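Hello again from the back bedroom, which is still too hot and still full of boxes. I promised last time that I'd write about getting off my old photo storage service, and a few of you wrote in to hold me to it, so let's do this.

## Moving 304 albums out of Gitutex

I'd been paying Gitutex since the kids were in elementary school. It started cheap, it got less cheap, and in February the price went up again in one of those cheerful emails that thanks you for being a loyal customer in the first line and takes your money in the fourth. I grumbled for a few weeks. Then I looked at what I was keeping there (304 albums, a lot of them called "Untitled" or "misc") and decided I'd rather have the whole pile at home where I can get at it.

The export was the slow part. Gitutex lets you download your stuff, but only in chunks, and each chunk shows up as a link that expires after two days. I missed the first batch completely because we were at my sister's for the weekend and I didn't look at my email once. So I had to ask for it all over again! My advice is to start on a Monday and request a few years at a time. Also, check the dates on what comes down. A bunch of mine had the day of the download stamped on them, so every birthday party from the last decade looked like it happened on the same afternoon. The real dates were sitting in little text files next to the pictures, and there are free tools that will stitch them back together. It took me an evening and most of a bag of pretzels.

For the home end I went with a secondhand tower from Furell, the surplus place out past the fairgrounds. You never know what they'll have, and half the fun is poking around the shelves with a coffee in your hand. I'm not going to tell you which one to buy, because you'll be stuck with whatever they've got that week, same as me. Look for lots of room for drives and a fan that doesn't scream. Memory is nice to have, but for plain old family photos you won't be pushing it very hard. If you've never been inside one of these machines, take your time, put your screws in a muffin tin, and keep your fingers off the pins in the processor socket — they bend if you so much as look at them wrong.

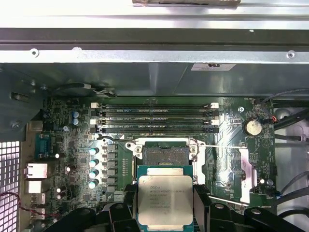

## Sorting it all out (or not)

I had big plans here. I was going to tag every person, every place, every dog. I made it through 8 albums before I gave up and went outside.

What I do now is much lazier. Everything goes in a folder by year, and inside that by month, and that's it. If a month has something special in it, I add a word or two to the folder name, like "lake" or "new roof." I can find almost anything that way in a minute or so, and when I can't, I end up scrolling past a hundred other pictures I'd forgotten, which I don't mind a bit.

I tried a program called Prurura for finding duplicates, and I like it a lot, with one warning: turn off the automatic delete before you do anything else. It thinks two pictures of a kid blowing out candles are the same picture. They are not the same picture! In one of them he has his eyes open.

## Please make a second copy

One machine in one bedroom is not a backup. I keep two extra copies, one on a drive in the hall closet and one on a drive at my sister's house, and we swap hers out whenever I go up there. If you forget everything else in this newsletter, remember the drive at somebody else's house.

I canceled Gitutex last week, after I'd opened a few dozen folders at random to be sure the pictures were really in them. Next time: scanning the shoebox of prints from my grandmother's place, if the scanner shows up. Write back and tell me how you label yours, especially if you've figured out what to do with photos that have no date at all.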